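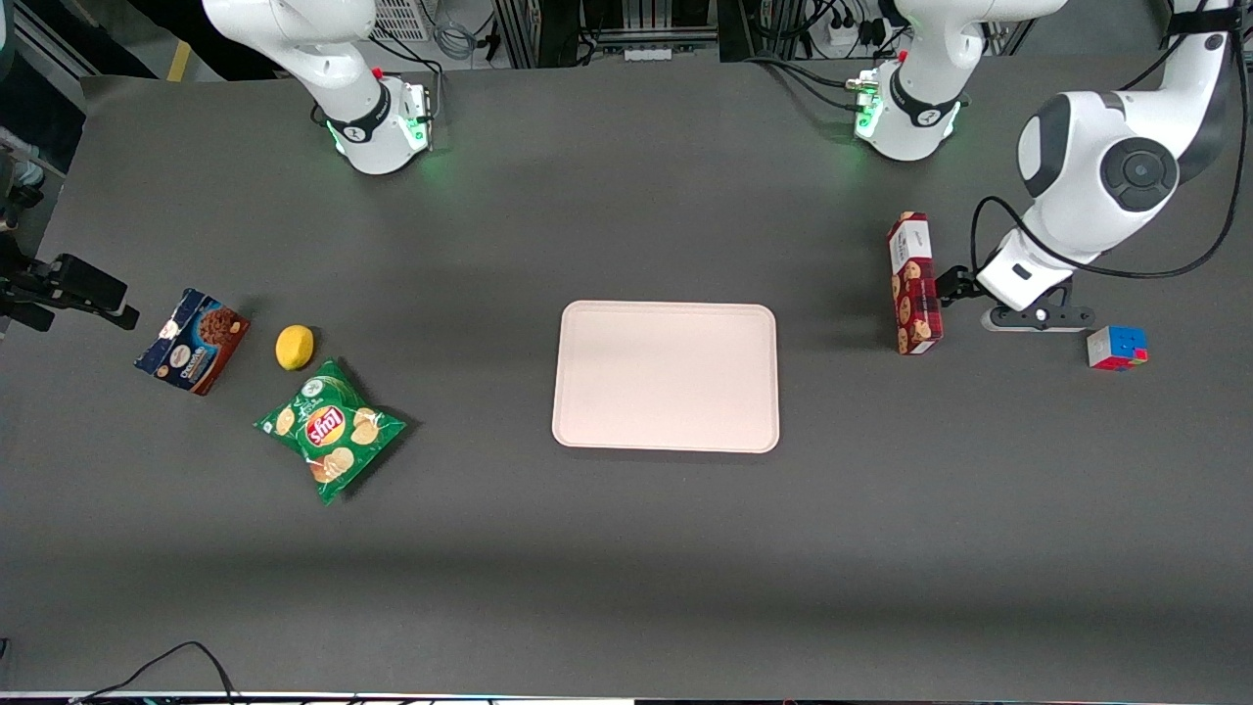
Vol. 49, No. 2

Please Stop Buying Grippers from the Video

Opinion, by Nuanchan Bunnag

Every few weeks somebody sends me a video of a gripper. The gripper picks up an egg, then a strawberry, then a glass of water. The music is nice. Under the video is one line from my colleague or my student: can we get this one?

I have worked with robot arms for many years, first at Thaweesak, where we packed spare parts, and now in the test room at Pritamgate. I want to argue for something boring. Before a group spends money on a new gripper, it should spend one month with the old fingers and a bag of shopping from the supermarket.

I mean this in a practical way. On our two-arm table we use plain black fingers, and the objects are the kind of thing you can buy on the way to work: a lemon, a bag of Lay's chips, boxes of chocolate cookies, a Rubik's cube. There is a pink tray in the middle for placing. When visitors come they are a little disappointed. They ask when we will begin the real test. For me it is already the real test, and I will try to explain why.

Take the tall cookie box standing on its end. A box like this is easy to hold and difficult to approach. If the fingers come in from the side and one of them touches the cardboard a little before the other, the box wants to fall over. A softer gripper does not fix this. A stronger one makes it worse. What fixes it is a better estimate of where the box is, and a slower last part of the movement. We learned it after we had already compared two sets of fingers and written in our notes that one set was "unstable." The fingers were innocent. Our camera calibration was wrong by the width of a pencil, and the second set was only tested after Ming-te Hsu had calibrated again for a different reason.

I still feel some shame about this, and I tell it because I think many published comparisons have the same problem inside them. The gripper is the part you can see, so the gripper gets the praise and the blame. The controller, the camera and the mounting plate are standing behind it and they say nothing.

Now take the lemon. Two flat fingers touch a lemon in two very small places. If you close too high, it jumps out downward. If you close too low, you press it up and it turns. People say that for round things you must have three fingers or a suction cup. Maybe so. But in August we ran 3,683 grasps over all our objects, with no change of hardware, and the lemon improved more than any other object when we did only one thing, which was to lower the closing speed. I do not say the third finger is useless. I say we would have bought it, and it would have worked, and we would have believed the wrong reason.

The chip bag is the object which I respect the most. It has air in it, and its shape depends on how you put it down the last time. You can not give it one model and be finished. Mehwish Jadoon, who writes most of our grasp code, wanted to remove it from the list, because its results were so noisy that they made every chart ugly. We had a long discussion. I said that an ugly chart is a correct picture of chip bags. She said that a test which can not tell two grippers apart is not a test. She was right about that, and I was also a little bit right, so the bag stayed, but it has its own chart now.

There is a strong argument against me and I should give it fairly. Amnuay Kaewsai, who was my manager at Thaweesak, used to say that engineers' time is the most expensive component in the building. If a better gripper saves one month, buy it today and do not philosophize. In a factory I would agree. There the box is always the same box, and it comes always at the same place. You know your problem, so you can buy the answer to it. But in a room where the question is "which hand is better for mixed objects," you do not know your problem yet, and a new hand will only change the problem to another one you also do not know.

Also, the cost is never only the price on the quotation. When we borrowed the Nullell adaptive hand, it was a good hand, I have no complaint. But it was longer than our own, so the arm reached the tray from another angle. The wrist had to bend more. The cable, which was just long enough before, was now a bit too short when the arm turned outward. We lost many days for these small things, and at the end the comparison was between one hand on a comfortable arm and another hand on an arm that was not comfortable. What did we compare? I am not sure I can answer.

So my proposal is like this. Keep the fingers you have. Choose a few objects that disagree with each other: something round, something tall, something soft, something with corners. Put each one down 20 times in a different place and angle, by a person who does not write the code. Write down how it failed, not only that it failed. "Slipped," "pushed it over," "missed by a little," "closed on nothing" are enough words. After this, read the list. If most of the lines say "slipped," then please, go and buy new fingers, or first try new rubber, which is cheaper. If most of the lines say "missed," no gripper in any video will help you.

With two arms you should do the same list for each arm. We assumed that left and right are the same because the catalog says so. On our table they were not, and Wanpen Nilsuwan found it only when she exchanged the hands and saw that the bad results did not move together with the hand. They stayed with the arm.

We are now preparing the same list for the Hema controller, which everybody tells me is much smoother. I have seen the video. It picks up an egg. I have asked the supplier if they can send us also the recordings where the egg was broken, and I am waiting for the reply.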